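Print
E-mail

Folding station: left arm stays parked after first fold, site open day

Status: Open, waiting on customer
Priority: 2
Opened by: Ye-ji Na
Site: Pemach, Grisham building, ground floor
Assigned to: Mohit Jaiswal, Rarden support
Software: Pant folding routine, dual-arm configuration

Problem as reported

We have the folding station running T-shirts for the open day on Monday. Visitors come through in groups, and each group gets one shirt folded from flat to finished. It worked all last week. Since this morning the routine gets through the first fold and then the left arm goes to its rest position and does not come back. The right arm carries on alone and finishes what it can. No fault is raised and the screen says "cycle complete."

It does not happen every time. It happens more with the light pink shirt that has the big black lettering than with the plain ones. We would like to keep using the printed shirt, since people at the back of a group can see it.

Things already tried by us:
- restarted the routine
- restarted the controller
- swapped the shirt for another of the same size
- wiped the table
- moved the visitor rope back in case people were tripping the area sensor

None of these made a difference. Restarting the controller seemed to help for a while and then it came back.

Also, the finished shape is off when the left arm drops out. We get a squarish bundle with layers sticking out on one side and the lettering upside down from the table side.
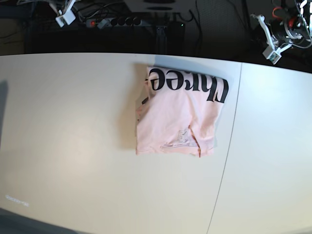
First response - Mohit Jaiswal

Thanks, Ye-ji. "Cycle complete" with no fault means the routine thinks it is done, so I don't suspect the arm hardware yet. The routine decides whether to call the left arm back by looking at the outline of the garment after the first fold. If the outline is already small enough, it skips the second grasp.

Please do the following in order and write the result next to each one.

1. Open Settings, Garment, and read me the value of "min outline." It should be 200. If somebody lowered it or raised it during setup, put it back and save.

Result (Ye-ji): It was 200. Did not touch it.

2. Turn off "auto advance" so the routine waits for you between stages. Run a shirt. When it stops after the first fold, look at the left arm status. Tell me if it says PARKED or WAITING.

Result (Ye-ji): PARKED on the bad runs. WAITING on the good ones. I ran the printed shirt until I had seen both.

3. With auto advance still off, open the wrist view and step through a grasp. The cloth should be held between both fingers. If it hangs from one finger only, the pinch depth is wrong and we stop here and fix that first.

Result (Ye-ji): Both fingers are on the cloth. The view is soft up close, as it always has been, but the cloth is bunched between them and I could pull on it lightly without it slipping. Johanna Baumgartner checked it with me and agrees the grasp is fine.
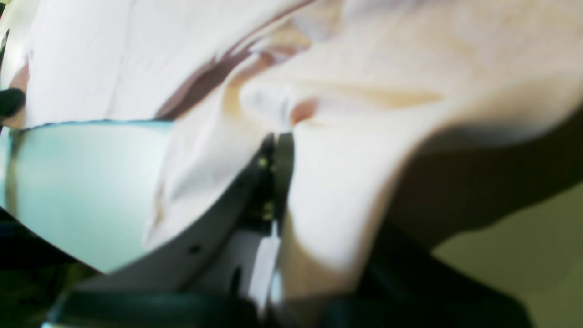 4. Leave pinch depth alone then. Export the log for one bad run and one good run and attach both. Set the export limit to 3,000 lines or it will cut off the startup section, and that is the part I want.

Result (Ye-ji): Attached. The good run is the longer one.

Log review - Mohit Jaiswal

Got both. On the good run the garment outline is found once, after the first fold, and the left arm gets called. On the bad run the outline is found, lost, and found again as a smaller shape. The second one falls under the minimum and the left arm is parked.

Two things can do that. One is the right arm still being over the shirt when the overhead picture is taken. The other is the print. The segmentation can treat a block of large dark letters as a gap in the cloth, and if the letters end up along one side the shirt looks narrower than it is. You said plain shirts mostly work, which points at the print, but I would like to rule out the arm as well.

What is "settle time" set to? And did anyone change the overhead camera exposure for the open day?

Reply - Ye-ji Na

Settle time is 0. I asked, and it was set to 0 so the demo would move faster for the groups. Exposure was changed too. The room lights were turned up for the visitors and the picture was washing out, so it was brought down.

I can put the exposure back but the lights have to stay up.

Reply - Mohit Jaiswal

Leave exposure for now. Please change one thing only: settle time from 0 to 2 seconds. Then run the printed shirt 10 times with auto advance off and write down PARKED or WAITING for each.

While you do that, watch where the right arm is when the status changes. If it is still pressing on the shirt at that moment, the overhead camera has part of the garment hidden behind the wrist and the cable.

Reply - Ye-ji Na

Ran the 10. WAITING on all but one. The PARKED one was with the shirt turned so the letters ran down the left side. On that run the left gripper was down on the bare table on the far side of the seam, with its fingers toward the shirt, and the right arm was on top of the shirt. I had the stage on pause so I could get a proper look at it.

The extra wait is noticeable, but the groups have been asking questions during it and the guide has something to talk over. I can live with it.

I have left auto advance off for the afternoon groups. Whoever is at the station presses Next. It's a little clumsy, and one of the visitors asked if the button was doing the folding.
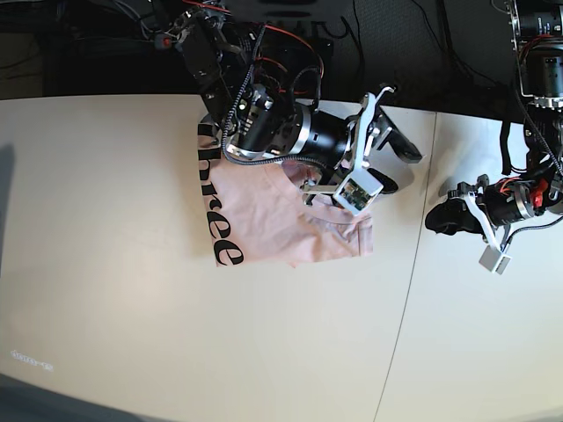 Vandana Chaudhary writes that she had the same parking behavior on a towel setup and that settle time fixed most of it there too, but the rest only went away after she turned on "fill holes" under Segmentation. She adds that it needs a controller restart before it takes effect, and the menu does not say so.

Reply - Mohit Jaiswal

Thanks Vandana, that is the next step I had in mind. Ye-ji, please wait until the last group has left before you change it. Turn on "fill holes," restart the controller, and run the printed shirt with the letters down the left side. Use the same start position for each run if you can.

I have asked Wilma Van Acker to add the restart note to the settings page.

Reply - Ye-ji Na

Last group is at 4:30. Will run it after that and post the results.

Print
E-mail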